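Section 7. Working with the Hand Grippers: Guide for Packing Staff

7.1 What changes on your shift

The Drodow packing line will take over sorting of round fruit in February. Until then, table staff record the picking motions that the line learns from. Your hours and pay grade stay the same. Bagging, labels and customer returns are still done by hand. After the changeover, people now on sorting move to checking and restocking -- see your shift lead, Busisiwe Van Wyk, for your new station.

7.2 Before you start

1. Sign in at the table with your staff number.
2. Wipe both blue pads with a dry cloth.
3. Open and close each gripper fully. If a jaw sticks, tag it and take another from the rack.
4. Smooth the plastic table cover as flat as it will go.

Note: Wrapped snacks and boxed goods may stay on the table during fruit work.

7.3 Picking up one piece of fruit

1. Hold the gripper over the fruit with the jaws open.
2. Lower it until the pads are level with the widest part.
3. Close slowly until both pads touch the peel.
4. Lift a little way off the table and hold.
5. Set the fruit down before you open the jaws.

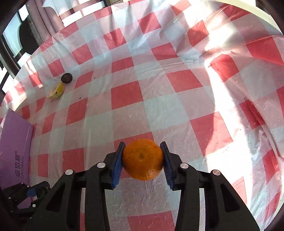

Figure 7-1. Orange held between the blue pads, just above the tabletop.

CAUTION: Do not squeeze harder to stop a slip. Set the fruit down and start again from step 1.

7.4 Breaks and problems

Stop after 600 picks or when your hand gets tired, whichever comes first. Slow work is not marked against you -- recordings are not used in staff reviews. Report wrist or thumb pain to Preben Hjaltadóttir at extension 541 the same shift.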